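Kitchen rooms at the Kiiskinen open day
Visit report, 2022-06-04

Kiiskinen opened its training building to visitors from ten until four. Entry was free, but you had to sign in at the desk and take a paper wristband. I went with Montserrat Arellano, who is looking for a place to run evening cookery classes from November.

The ground floor is mostly offices and a store. The kitchens are upstairs, along a corridor with a lift at one end. Nelli Kauppinen took our group round. She said the rooms are fitted out like kitchens in ordinary flats, so that learners practise with the sort of things they will have at home. Up to 20 people can be booked in on one day, split between the rooms.
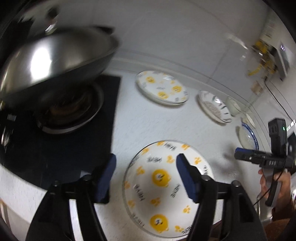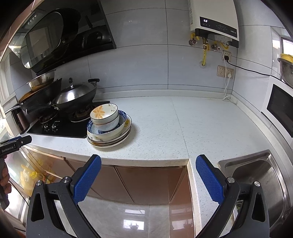
Storage was the weak point for us. Montserrat wanted to know where a class would put its own things between sessions, and the answer was a locker downstairs, 457 mm wide, which will not take a large pan. Crockery comes with the room. It is a mixed lot, as you would find in most homes, and the white plate with the blue patterned rim does not match the ones printed with writing. That did not bother either of us. The worktop is speckled stone and the gas hob is set into it, with a domed steel lid on the wok. Cupboards are below the worktop and were not opened for us.

Hire is 100 euros for an evening, or 600 for a block of eight, paid in advance. Gas and hot water are included. Tea towels are not. Cleaning has to be done by the group before the keys go back, and there is a sheet to sign.

Lunch was soup and rye bread from the Stoseo stall in the yard. The queue was long at noon and had gone by half past one. Clirnow had a table of second-hand pans next to it, fairly priced, and Flutberg was giving out catalogues.

Parking is behind the building and fills early. The bus stops across the road. Montserrat has asked for two evenings in November and is waiting to hear back.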